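## 4. What the branch visits told me

I went into this part of the study expecting the savings accounts to be the story, and they weren't. What people wanted to talk about, almost every time, was the queue, the passbook and whether anybody at the counter would explain the loan form to them. So this section is mostly about that, and I've pushed the deposit figures back to Section 5 where they can have a bit of room.

Some background first. Quiambao Savings is a small lender, partly owned by the town, with its main office in Sidton and a handful of smaller counters in the villages behind it. It takes deposits, lends for houses and farm kit, and sells a plain life policy through a partner called Netance. I sent a paper survey to account holders in July and got 388 usable forms back, which pleased me a good deal (my last survey, on school fees, did far worse). Lorna Baluyot helped me code the open answers, and where we disagreed we talked it through until one of us gave in.

Of those who replied, 61 had applied for a loan in the past year. I rang or met 30 of them, usually for half an hour or so, and let them wander off the topic if they liked. Lots did! One man gave me the full history of his late father's account, and I'm glad he did, as it led me to ask everyone else whether they'd picked the bank themselves or simply stayed where the family had always been.
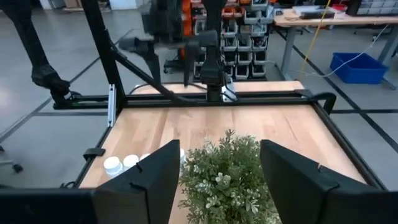 **Figure 3.** Plant and white lidded containers on a light wooden tabletop.

Staying put was by far the commoner answer. People spoke of the bank the way you'd speak of a doctor's surgery: you're on the list, your mother was on the list, and you'd need a proper reason to leave. Interest rates hardly came up until I raised them. A few borrowers could tell me their monthly payment to the penny and still had no idea what rate they were paying, and I don't say that to be unkind, because I had to look up my own that same evening.

The loan form is another matter. It runs to several pages, and the part on income assumes you have one employer and a payslip. Plenty of the people I met sell things at the market or do seasonal work, and they'd been told to "put down an average" with no hint of how to work one out. Two staff members gave me different methods on the same morning. The bank has since started using Ziltarine, a software package that checks the form before it goes off, but my interviews were finished by then and I can't say whether it helps.

Insurance got a cooler reception. Most borrowers remembered signing for the Netance policy along with the loan, and quite a few thought they had to. They didn't, according to the leaflet, though the leaflet says so on its back page. I asked the Sidton office how it words the offer at the counter and was given a set script, all of 60 words long, in which the word "optional" comes near the end. I come back to the script in Section 6, alongside the replies from customers who turned the policy down.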